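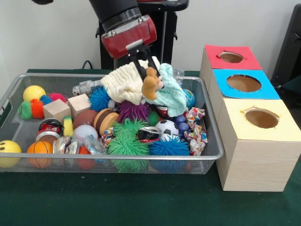

Mixed-item picking from a wire basket, with three sorting boxes alongside.

Prello Pick
Grasp planning and perception software for cluttered bins

Prello Pick tells a robot arm where to reach when the items in front of it are different shapes, lie on top of one another and have not been seen before. It takes in depth and colour pictures of the bin, works out what can be picked, plans a path for the arm and sends that path to the arm's own controller. It is made by Clurko and replaces our older product, Antwi, which handled boxes and tubs only.

What it does

The perception part splits the contents of a bin into separate items and gives each one a score for how easily it can be reached. Hard and soft items are scored differently. A ball or a wooden block is treated as a fixed shape. Cloth and plush are treated as something that will fold, so the software looks for a ridge or a raised edge to close on and allows the fingers to go a little below the surface.

Soft items are also the main cause of double picks. Two cloths lying side by side often look like one, and a small toy between them can come up with both. Prello Pick compares the finger gap after closing with the gap it expected, then looks again at the item once it is clear of the pile. If the two don't agree, you can set the arm to put everything back, shake once and retry, or carry on and flag the pick in the log. The default is to put back.

Shiny and see-through items

Foil, drinks cans and clear plastic leave holes in depth pictures. The planner fills these from the colour picture where it can and marks them as uncertain where it can't. Uncertain areas are never used as a grasp point unless you allow it, but they are always avoided when the path is planned. A clear bag on its own in an empty bin remains a hard case, and we suggest testing with your own stock before you buy.

Placing and sorting

Targets are drawn in the setup screen as circles or rectangles, each with a height.
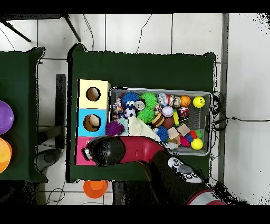
For boxes with a hole in the top, draw the circle slightly smaller than the opening. The planner checks the size of the held item against it before moving, and sends anything too large to the reject position — this must be set, or the job will not start. Up to 35 targets can be saved in one job. They can be moved without teaching the bin again.

Logging and replay

Every attempt is saved with its pictures, the chosen grasp, the planned path and the result. Unavine, the replay tool, is included in the licence. It lets you step through a failed pick, change a setting and see what the planner would have chosen instead, with no arm connected. The last 200 attempts are kept on the machine by default. Older ones can be sent to a network folder.

Technical details

Saved targets per job: 35
Attempts kept locally: 200 (can be changed)
Arms per licence: 2
Gripper type: two-finger, parallel or curved
Bin type: wire or solid sided, open top
Operating system: Linux
Interfaces: Python and C++
Current build: 124, released 25 June 2022

What is supplied

Software download, licence key, printed calibration board and setup guide. The arm, gripper, cameras and computer are not supplied. Antwi licence holders can move to Prello Pick at the upgrade price until the end of December. Job files from Antwi will open, but targets need to be drawn again.

Contact

For trial licences and questions about a particular arm or gripper, ask for Fiifi Akpalu in technical sales. Please send a few pictures of a full bin with your enquiry.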